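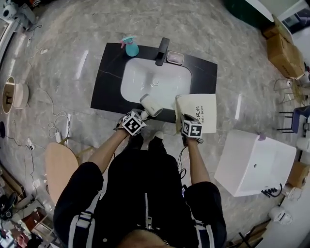 How to put a hair dryer away and reset the vanity

By Lakshmi Namboodiri

This page covers the hair dryer, its box and the counter it lives on. I wrote the first version for the people who turn round our serviced rooms at Lokden, and it has since been used by a few of them at home. It works for any bathroom with a single basin set into a dark worktop, and most of it works for a pale one too. Allow ten minutes the first time. With practice it takes four or five.

What you need

Two microfibre cloths, one for damp and one for dry
A soft brush – an old toothbrush is fine
A reusable cable tie, the hook-and-loop sort
The dryer's own box, or a drawstring bag if the box has gone
A spray bottle with your usual bathroom cleaner, diluted as the label says

Keep the cloths separate. If the dry one gets wet, swap it before you do the counter.

Before you start

Switch the dryer off at its own switch, then switch off at the socket, then pull out the plug. Hold the plug and not the cord. If the dryer has been plugged into an extension strip, check that the strip is standing somewhere dry and well clear of the basin. A bathroom with running water is a poor place for a trailing lead, and in our rooms the dryer is used at the dressing area only. If you are at home, the same habit is worth having.

Leave the dryer to cool. A 2000 watt model that has just been used on the top setting will still be hot at the nozzle several minutes later, and a paper or card box is the last thing you want round it. If it has a cool-shot button, ten seconds of that before switching off shortens the wait. Put it down on the counter with the nozzle pointing away from anything plastic. Do the rest of the counter while you wait.

Step 1. Clear the counter

Take everything off that isn't fixed. Soap dish, bottles, cups, the box. Put them on a stool or on a folded towel on a chair, never on the floor. If you have nowhere else, use the far end of the counter and work in two halves.

Empty the soap dish into the bin if the soap is a sliver, otherwise lift the soap out and stand it on a piece of tissue. Rinse the dish under the tap and rub the inside with your thumb. Soap dries into the corners of a rectangular dish and a cloth doesn't reach it. Stand it on its side to drain.

Step 2. Do the basin first

Run the tap for a few seconds and wet the whole bowl. Spray, leave it while you rinse the soap dish, then wipe from the top edge down towards the drain. On an undermount basin there's a joint where the worktop overhangs the bowl. Run the brush along the underside of that edge. It collects toothpaste and hair, and you can't see it from standing height, so do it by feel.

Pick any hair out of the drain with tissue and bin it. Don't wash it down.

Wipe the tap last, base first and then the spout. Black taps show limescale as a grey bloom at the tip. Use a damp cloth and nothing abrasive – a scouring pad will take the finish off, and cleaners sold for chrome are often too strong. If the bloom won't shift, lay a cloth wetted with warm water over it for five minutes and try again. Dry it straight away.

Step 3. Wipe down the worktop

Black worktops with pale veining are good at hiding a stray hair and very bad at hiding a smear. Spray the cloth and not the counter. Wipe in straight lines from the back to the front edge, overlapping each pass, and then go over the whole thing again with the dry cloth. Bend down and look along the surface towards the light. Any streaks will show up and can be buffed out dry.

Natural stone shouldn't have vinegar or lemon cleaners on it. If you don't know what the top is made of, treat it as stone.

Diễm Bạch does this step before the basin and says I have the order backwards. Hers is quicker if the basin is already clean. If it isn't, you'll splash the counter you've just dried.

Step 4. Clean the dryer

By now it should be cool. Touch the nozzle with the back of a finger to check, and wait longer if it's even slightly warm.

Look at the air inlet, usually at the back of the barrel. On most models the grille twists or pulls off. Brush the lint out of it over the bin. If it doesn't come off, brush across the holes with the dryer held so that the inlet faces the floor, and the fluff will fall away from the motor. A vacuum cleaner on its lowest setting works as well.

Wipe the barrel and handle with a barely damp cloth. White dryers pick up foundation and hair oil on the handle just under the switches, where the thumb goes. A drop of washing-up liquid on the cloth shifts it. Wipe again with plain water, then dry. Don't spray anything at the dryer and don't hold it over a full basin.

Run the cord through the dry cloth from the handle to the plug. You're looking for nicks, flat spots, and stiffness where the cord goes into the handle. If you find any of them the dryer is finished. Don't tape it. At Lokden, write the room number on a label, tie it to the handle and leave the dryer in the repairs crate. We had one in 328 that was taped up twice before anyone reported it, so please do report it.

Step 5. Fold the cord

Don't wrap the cord round the handle. It pulls on the point where the cord enters, and that's where nearly all of ours have failed.

Start at the handle end and leave a hand's length of cord slack. From there, fold the rest backwards and forwards in loose loops, each about as long as the handle. Keep the loops flat and let the cord go the way it wants to bend. Stop when you reach the plug. Put the cable tie round the middle of the bundle, firm enough to hold and loose enough to get a finger under.

If the cord is badly twisted, hang the dryer by its plug end for a moment, low down and with your other hand under it, and let it spin out before you fold.

Step 6. Put it in the box

Paper and card boxes last well if they're opened properly. Check which end was made to open. It's usually the one with a tuck flap, and the other has been glued. Set the box flat on the dry counter with the printed side up, and fold the flap right back so it doesn't catch.

Take off the concentrator nozzle if there is one and put it in first, at the bottom. Next goes the dryer, barrel end first, with the handle lying along the length of the box. If it has a folding handle, fold it. The cord bundle goes in the space beside the handle. The plug should end up on top of the cord with its pins facing inwards, otherwise they'll come through the side within a month.

If you have to push, something is the wrong way round. Take it all out and turn the dryer over. Quite often the box will only close with the switches facing one way, and it's worth putting a small pencil mark inside the flap once you know which.

Close the flap. Don't tape it.

A box that has gone soft at the corners has been put away damp, or has been standing in a wet patch. Let it dry open for a day before using it again. If the side has split, use a cotton bag. We buy ours from Bakalis, in the 50 size, and they take any dryer we've got.

Step 7. Put things back

The soap dish goes to the right or left of the tap, whichever side the guest had it. If the room is empty, put it on the right. Dry the underside before you set it down.

The dryer box goes lying flat, printed side up and square to the front edge, as far from the basin as the counter allows. If there's a drawer, use the drawer. A guest who can't read the language on the box should still be able to tell what's in it, so if there is English anywhere on the packaging, turn that face up. If there's none, add a plain label.

Cleaning sprays don't stay on the counter in a let room. At home, keep them at the back corner, with the nozzle turned to off.

Step 8. The floor

Last of all, look down. Coil up any loose cable lying across the tiles and put adapters back in the drawer. Push the chair and stool in. Empty the bin, wipe the rim, and put in a new liner.

Polished tiles show every drip from the counter. One pass with the damp cloth and one with the dry one, working backwards to the door, is enough on most days. We do them properly with the flat mop on a Friday.

Common questions

Can I put it away with the cord still warm? No. Wait.

The dryer smells of burning. It's usually lint on the inlet. Clean the grille as in step 4 and try it once on low. If it still smells, stop using it.

There's a sticky ring on the counter where a bottle stood. Lay the damp cloth on it for two minutes and wipe. Don't scrape it with a blade.

My box has lost its insert. You can do without it. A folded flannel along one side stops the dryer sliding about.

Gilmar Cavalcanti keeps the spare cable ties and bags in the linen cupboard, second shelf. Ask him for the key.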